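From: Mateja Georgiev
To: handheld-collection list
Date: 2022-05-20
Subject: Re: Ernlow hand-held grippers – worth the money?

Valter Hellström wrote:
> We are looking at the Ernlow pair for our group. The seller is
> sending the same sheet to everyone. Has anyone used them for more
> than a demo? I care about the cables, the finger pads and how long
> people can hold them. Also, does the marker on the side stay put?

Valter,

We have had a pair on trial since February. Two views from the upstairs office, one gripper in each hand:

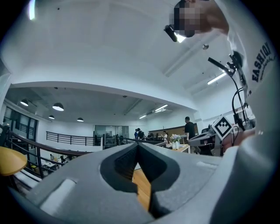
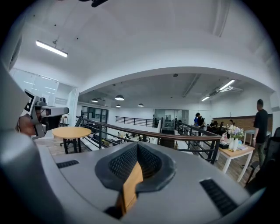
1. Weight and grip

Kyung-tae Min and I took turns. I can do 40 minutes before my wrist wants a break, he can do longer. The body is bulky and you notice it when you reach into a shelf.

2. Finger pads

The rubber is textured and holds cups and small bottles well. Thin cardboard slips. We have replaced one set after more than 80 hours of use. Spare pads come from Coughlan and took 2 weeks to arrive.

3. Cables

This is my main complaint. They hang in loops on the side and catch on chair arms and railings. Toàn Tô tied ours up with Velcro – better, but you have to redo it each morning. Ask the seller if a shorter set is offered. We were told yes, then no.

4. Markers

Ours have stayed on. Don't wipe them with alcohol, the black starts to come off.

5. Recordings

We kept 252 takes from the trial. The bad ones were mostly our own mistakes, such as starting before both sides were ready.

The Travetti pair is lighter but we only had it for a day, so I can't compare the pads. If they throw in the spare pads I would buy the Ernlow. At full list price I would wait.

Mateja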